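Thread on rules of origin in trade agreements, and on one drafting choice in particular: how a treaty treats inputs that come from a third country both sides already have a deal with. The jargon is cumulation. It gets a single paragraph in most press coverage and decides a lot of real shipments.

Start with the basic problem. A preferential tariff applies only to goods that "originate" in a party to the agreement. A good grown or mined there is simple. A good assembled there from parts made in four other places needs a test.

There are three tests in common use. Change in tariff classification: the finished good has to fall under a different heading from its imported inputs. Value content: a stated share of the price has to be added locally. Specific process: a named operation, such as weaving or firing, has to happen in the territory.

Agreements mix these line by line. The annex that does so is usually longer than the treaty it is attached to. Few people read it except customs brokers and the firms that lobbied on their own line.

Bilateral cumulation is the default. Inputs from the other party count as your own. Almost every modern agreement has it and it causes few arguments.

Diagonal cumulation extends this to a listed third country, on condition that all three have agreements with each other and that the origin rules in those agreements are identical. The second condition is the one that fails. Rules negotiated eight years apart are seldom identical.

Full cumulation goes further. It counts work done in any member country, even if the intermediate good never qualified as originating anywhere. Economists tend to like it. Customs services tend to dislike it because the paper trail has to run back through every supplier.

A working case. Gernholm makes ceramic tableware. It buys unglazed blanks from one country, glazes and fires them in a second, and sells into a third. All three pairs have trade agreements in force. The firm still pays the full duty on most of what it ships.
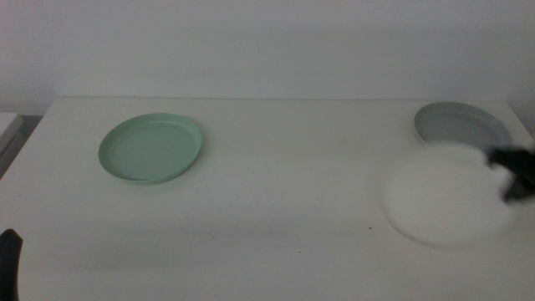

Plate, pale mint green. Tableware of this sort is where the origin question comes up for Gernholm.

Why the full duty: blank and finished plate sit under the same tariff heading, so there is no change in classification. The value test is missed by a small margin because the blanks are a large part of cost. The agreement has no process rule for firing. A diagonal clause exists on paper but the origin rules do not match.

Renata Gajewski, who handles customs filings for the company, put the administrative side to me this way: "We can prove where every blank came from. There is no box on the form where that proof would help us."

One reply to this is that the firm should source blanks locally. It could. That is the diversion effect of origin rules, and it is known from the older literature. The rule raises input costs in order to obtain a tariff cut, and past a certain point the firm does better to ignore the tariff cut.

This shows up in utilization rates, meaning the share of eligible trade that claims the preference. When the ordinary duty is low and the paperwork is heavy, firms pay the duty. A low rate is often read as a failure of outreach. Sometimes it is just arithmetic done correctly.

The arithmetic, for a small exporter. Take a consignment where the duty saved would be 772 dollars. If the certificate, supplier declarations and broker time come to 2000 dollars, the claim is not filed. The fixed part of that cost falls with repetition, so large exporters claim and small ones do not.

Teodor Kalinowski makes a related point about audits. Origin claims can be checked years after the shipment. The importer carries the liability and the exporter holds the records. A cautious importer will tell the supplier not to bother claiming, and this appears nowhere in the statistics as a refusal.

Now the politics. Strict origin rules are a form of protection that does not look like a tariff. A government can announce duty-free access on a product and then set a value threshold that no current supply chain meets. Both statements are true and only the first goes in the press release.

The case for strictness should be stated fairly. Without a test, goods from a non-member would be routed through whichever member has the lowest outside tariff, relabeled, and shipped on duty free. That is trade deflection. Some rule is required in any free trade area that is not a customs union.

Deflection only pays, though, when outside tariffs differ by more than the cost of the detour. For many lines the members' outside tariffs are within two points of each other. A strict rule on those lines is guarding against a trade nobody would find profitable.

Subira Kariuki has suggested a simple filter: where the gap in outside tariffs is below a set level, waive the origin test on that line and accept an invoice. I think this is right on the economics. The objection is that negotiators use strict lines as bargaining chips and do not want to give them up in bulk.

Dariusz Walczak disagrees and I should record it. His view is that tariffs change unilaterally, so a line waived today could be open to deflection next year. He would want an automatic review clause. I have no quarrel with that, provided the review works in both directions.

On diagonal cumulation the fix is mostly legal housekeeping. Write one protocol on origin, have each bilateral agreement refer to it, and amend the protocol once when rules change. Regional versions of this exist. The difficulty is transitional: during the changeover, old and new rules run side by side and a certificate issued under one may not be accepted under the other.

Expect a lot of that. Anyone shipping during a changeover should ask the importing customs office in writing which text it applies. Telephone answers are not binding and in my experience they vary by office.

A note on tolerance rules, also called de minimis. These let a small share of non-originating material through without the classification change. They do not help with a value test, although I see it claimed regularly that they do. Read the chapter. The wording is usually clear on this.

Textiles have their own tolerance rules, often by weight, and their own exceptions to the exceptions. I am leaving them out. Walter Yupanqui has gone through 27 agreements on that point alone and his tables are better than anything I could fit here.

What I would look for in the next text that gets published: whether the third-country clause requires identical rules or only equivalent ones, whether exporters can self-certify, how long records must be kept, and who pays when a claim is reversed.

The first of those matters most. "Identical" means the clause is dormant until someone renegotiates the other agreements. "Equivalent" means a customs officer can apply it, with some discretion and some disputes.

Drafts for the October round should be out shortly. I will add to this thread once I have read the origin annex - the summary documents leave it out.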